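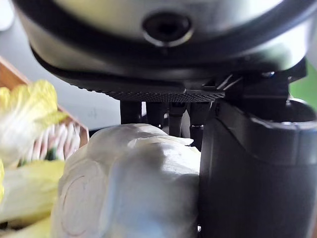
Wrist camera view, finger against a soft white item beside the produce tray.

Fludik closes the gripper from two signals, finger current and the wrist image. To tune it, open the Anda panel, load the grocery profile and set the current limit to 578. Save before you start the planner.

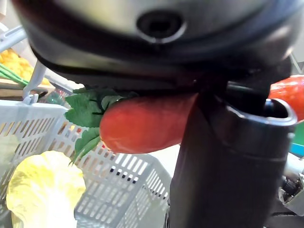
Do I need to recalibrate the camera after changing the limit?
Only if the mount has been moved.

Next, replay a log. Dehua Ren's script steps through 1740 frames and writes the grip state for each one. Look for places where the state flips back and forth, then raise the filter window 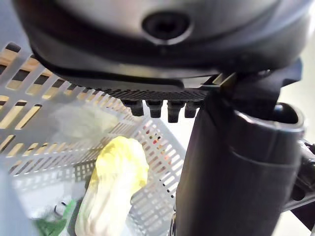
to 4 and replay the same log. If the flips remain, mask out the fingers in the config file and run it again. 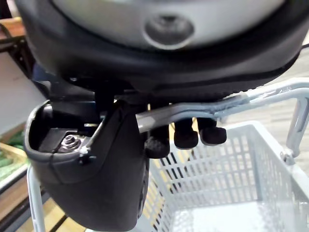 Where does the planner keep its grasp poses?
They are in the Urkis folder, one file per item.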